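Prevar coat stand – assembly and care
21st June
By the Nilex product guides desk

4. Fitting the pole
1. Stand the base on a level floor.
2. Screw the lower pole into the base by hand, then tighten with the key supplied.
3. Add the upper pole and check that it doesn't wobble.

Note: retighten after the first month.

Caution: hang heavy coats on opposite sides – never all on one arm. Keep 2 people on hand when moving the stand.

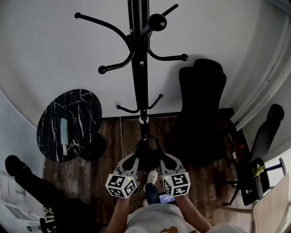
Fig. 13. Black coat rack with curved arms, on a wooden floor.

4. Wipe with a dry cloth.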